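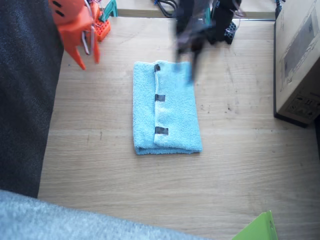

Towel, light blue, folded, tape along the fold.

Notebook, Gutcombe workshop – December, started 09:10

Carrying on with the lime plaster samples for the Urkala job. Panels 1 to 4 have been under damp hessian since last time. Took the hessian off and left them an hour before touching anything.

Panel 1 (Proltard lime, sharp sand, no hair): two hairline cracks running in from the left corner. Both were there before and neither has grown. Scratches with a thumbnail but doesn't powder.

Panel 2 (same mix, goat hair): no cracks. Slight hollow sound when tapped low down on the right, so the key to the laths is poor there. I think I went on too thin in that corner. Leave it, mark it in pencil, tap again next week.

Panel 3 (Le Goff lime, sharp sand, hair): best of the lot for surface. Took the float nicely and has dried a shade warmer than the others. The client wanted a cool white, so this may matter once the limewash is on. Must do a test patch before anyone gets attached to it.

Panel 4 (Le Goff, softer sand): crazed all over. Too much water, my fault. Scrap it and mix again.

Weights for the new panel 4: 197 g water to the small batch, which is less than before by a fair bit. Left the putty to stand, then knocked it up again by hand with no more water added. It looks far too stiff at first and then comes good after a few minutes of beating. Do not be tempted.

Laid on at 11:30 to 7 mm. Scratched it up with the lath scratcher in a diamond pattern, not too deep.

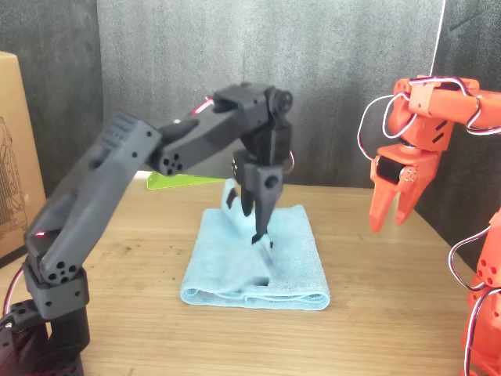

Wooden table, folded towel.

Afternoon. Mixed limewash for the test patches, thin, like skimmed milk. First coat on panels 1 and 3, right-hand half only. It goes on nearly clear and you have to trust it. Misted the plaster first on 3 but forgot on 1, so the two are not a fair comparison. Will redo 1 on the other half with misting.

Sand is getting low. There are 39 kg of the sharp left in the bin and the Urkala ceiling will eat all of that. Need to order from the same pit if we can – the last lot from elsewhere had too many fines and shrank badly.

The hygrometer by the door and the one on the back wall still disagree. I've been writing down the back wall one, so please keep to that.

To do
– damp down new panel 4 before locking up, and again first thing
– second coat of limewash on 3
– tap test on panel 2, bottom right
– ask Le Goff whether the putty comes in the bigger tubs
– wash out the mixing buckets properly, there is old gypsum in one of them

Stopped 16:40.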